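Hard plastic fingers or soft pads for earbuds and cases?

Posted by tallgrass_bench

I have to pick between two grippers for a small parts cell and I'm stuck. One is the Govcombe two-finger with hard black fingers, the other is a Divireck with silicone pads. The parts are wireless earbuds picked out of 3D-printed trays, and later the charging case. The hard fingers are what I have mounted now. My trouble is when two buds lie nearly touching and there's little room to get a finger in between.

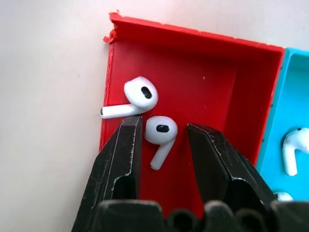 Szu-yu Kan
Stay with the hard fingers for the buds. Soft pads are thicker, and in a tray that thickness costs you more than the grip gains. We ran over 2,000 picks on each type at Miltalholm. The pads had 106 misses and the hard fingers had 19. Nearly all of the pad misses were a neighbor getting bumped. Set your approach angle from the stem and close slowly.

The case is another matter. It's glossy and rounded on top, so take it by the base, where the sides are flatter, and keep the fingers off the lid.
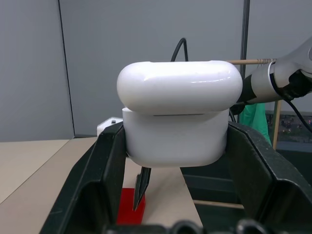 rotary_dan
Depends on your controller. With the Wei one you can cap the closing force, and then hard fingers are fine on a case too. Without a cap I'd want pads.

mpk
Get the pads. I have them and they work OK. They do pick up dust, so wipe them in the morning.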